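Domum at Nelham: progress report to the Diltirico fund
Period: spring and summer, up to the end of September
Written by Inna Zhuravel, with notes from Marit Söderlund

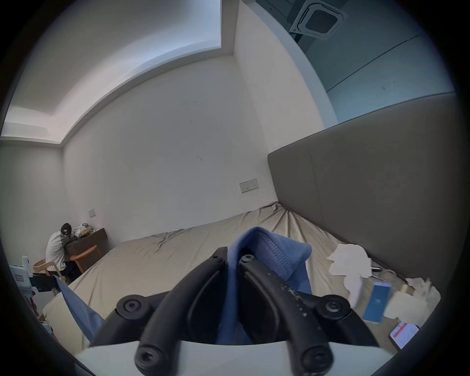

The aim of the project has not changed since our application. We help people who live in one or two rooms to get their home in order, and to keep it in order after our visits have stopped. Most of the work is done in bedrooms, for in small homes the bedroom is also the office, the wardrobe and the place where post and medicine are put down.

Visits
In this period we have worked in 12 homes in Nelham. Each home gets a first visit of two hours and then shorter ones, as agreed with the person living there. Altogether we have made 44 visits. Two households asked for a pause during the summer and will start again in October.

How we work in the bedroom
We begin with the bed. It is the largest flat surface in the room and therefore it collects everything: clothes, used tissues, small packets, paper bags, the phone and its charging cable. Clothes are taken first. Each piece is lifted, looked at and put on one of two piles, to wash or to fold. After this comes the paper, and what is rubbish goes directly in a bag. Chargers get a fixed place, which the person chooses. The sheet is pulled straight at the end.

The desk is left for a later visit. In spring we tried to do bed and desk on the same day, but it was too much – people became tired and decisions about papers were made too quickly. Roald Lie proposed to separate them and this has worked better.

Folding
Many participants told us that they never learned to fold a hooded top so that it stays folded. Marit has made a one-page sheet with the method we use: hood down, sleeves in, then in three from the bottom. It is now given out at the first visit. We would like to have it translated.

Money
From the grant of 4000 we have used a little more than half. The largest cost is travel between Tveit and Nelham. Storage boxes have cost less than planned, as most homes had enough boxes already and needed only to empty them.

Difficulties
Laundry is still the weak point. When a home has no washing machine, the pile to wash stays on the floor until the next visit, and sometimes it returns to the bed. Hedvig Ljungberg is asking the housing office if our participants may use the shared laundry room in the evening. We have no answer yet.

Next period
We will continue with the same households and take in two new ones. Helge Blomqvist will take over the bookings from October, and questions about dates should please be sent to him.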